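4.2 Choice of cleaning textile and its effect on dust recovery

The second question of the study was whether the type of textile changes the amount of settled dust that is taken from a painted surface. In the earlier work of Pillai the surfaces were wiped with flat cotton cloth only, and the author noted that the folds of the cloth were difficult to keep the same between operators. Willmont later used a looped material and reported higher recovery, but the two studies were made in different buildings and cannot be compared directly.

We therefore tested three textiles in the same rooms: flat cotton, flat microfiber and chenille microfiber in the form of a glove. All rooms were in the two school buildings, Latgate and Stineck, and sampling was finished in September, before the heating was turned on. In total 109 window sills were sampled. Each sill was divided into three fields of equal size, and each textile was given to one field by random order. The operator made three strokes in one direction, with no return stroke. Before use, every textile was washed without softener, dried in a closed cabinet and weighed.

The flat cotton gave the lowest recovery in both buildings. Between the two microfiber types the difference was smaller than we expected, and in Latgate it was not significant. In Stineck, where the paint is older and has many fine cracks, the chenille glove collected clearly more dust than the flat cloth. We think that the loops can reach into the cracks, while the flat cloth passes over them -- but our data do not prove this explanation. The surface of the chenille material is dense and nubby (Figure 3), and the true contact area is difficult to estimate.

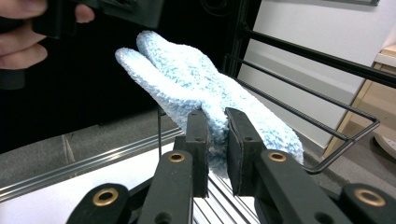

Figure 3. Light blue chenille microfiber glove.

A disadvantage of the looped material is the extraction step. The glove had to be rinsed with 300 ml of water, and even then a part of the fine fraction stayed between the loops. For this reason the values for chenille should be read as a lower limit. We also observed that the blank gloves lost some fibers in the first rinse, and this mass was subtracted from all results. Blank correction for the flat textiles was very small and did not change the order of the three materials in any room.

The weighing protocol was prepared by Carol Haslam and was the same for both buildings.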